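Tollamo Help Exchange

Home | Arms | Grippers | Controllers | Cells | Ask | Log in

Print this page | E-mail to a friend

Wrist camera arm keeps missing its grasp at one end of the cell

Posted by Harpreet Gagnon, 9/17/20

Hi all, hoping somebody has been through this. I look after a small arm with a two-finger gripper and a wrist camera, and its whole job is handling plastic boxes and little drawer units on a white bench. It ran fine until June. Then I had to swap the fingertip pads, and I took the gripper off to do it (I know, I know, you can do it in place, I found that out later). Put it all back, ran the grasp routine, and it mostly works. But when the box sits toward the far end of the bench, the fingers come down to one side and one of them touches well before the other. Near the home position it's perfect.

I've redone the hand-eye calibration twice. Second time I used 27 poses and got a reprojection error that looked great. Made no difference at all. 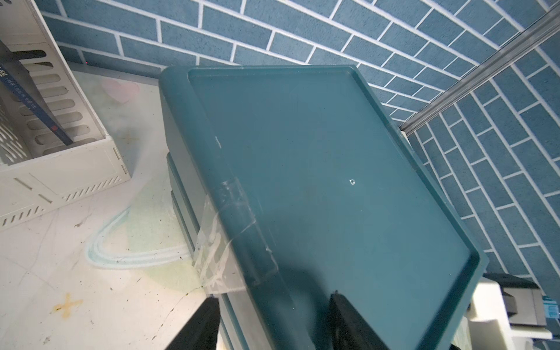 I've also slowed the approach right down, which at least means it stops shoving things along when one finger lands first. The force limit is set to 12 newtons and I don't want to go higher with thin plastic. The controller is a Clenberg, if that matters, and the mounting plate between the wrist and the gripper is the one that came with it.

So is this calibration, or something loose, or the camera? I'd rather not buy a new camera just to find out it was a screw!

Posted by Oddur Briem

Sounds like calibration. Do it again with more poses and make sure the board is flat.

Posted by Elínborg Riis

Hi Harpreet, I'd leave the calibration alone for now — you've done it twice and the number was good. A good number only tells you the poses agree with each other. If all 27 were taken up near home with the wrist pointing more or less the same way, the fit can look lovely and still be useless at the other end of the bench. Where did you take them?

Before any of that, though, check the gripper, because you had it off. With the power locked out, hold the gripper body and try to twist it against the wrist. There should be no give whatsoever. If there's any, take it off again and look at the dowel pin. On the plate I have (a Plurenberg, so yours may be different) the pin can sit proud of its hole and the screws will still pull up tight, and you end up with the gripper very slightly tipped. I did this to myself and spent an entire afternoon blaming the software. Clean both faces with a dry lint-free cloth, seat the pin, start all the screws by hand, then snug them in a cross pattern before you torque them. Use the figure in your own manual, not mine.

Then look at the pads. Close the fingers slowly on a steel rule and see if both touch together. If one pad is thicker, or it's glued on crooked, you'll get that one-sided contact everywhere, so from what you say I doubt it's the whole story, but it takes a minute.

After that, and only after that, recalibrate. Spread the poses over the whole bench, including the far end, and tilt the wrist properly between them. Then hold back 5 poses that you don't feed into the fit and check the error on those. That's the number I'd trust.

One more thing, does your camera cable have enough slack at full reach? Mine was pulling on its bracket when the arm stretched out, and the bracket flexed. Jog it out there slowly and watch the bracket, from outside the guarding please.

Posted by Čestmír Kuruc

Agree with Elínborg about the cable. I had the same thing, good near home and bad far away, and I moved one cable tie back toward the elbow and it went away. Also check the payload setting if your new pads are heavier, although for pads I can't imagine it's much.

What are you using for the tool center point? If you took the gripper off and never taught the TCP again, camera calibration won't fix that. Touch a fixed pointer from four different angles and see how far it wanders. I'd do that before any new board pictures.

Related topics

Dowel pin stuck in wrist flange
Teaching a TCP without a pointer
Which glue for silicone finger pads?
Ásgeirsdóttir plate on a Clenberg wrist, does it fit?
Cable routing past the elbow joint
Wrist camera out of focus up close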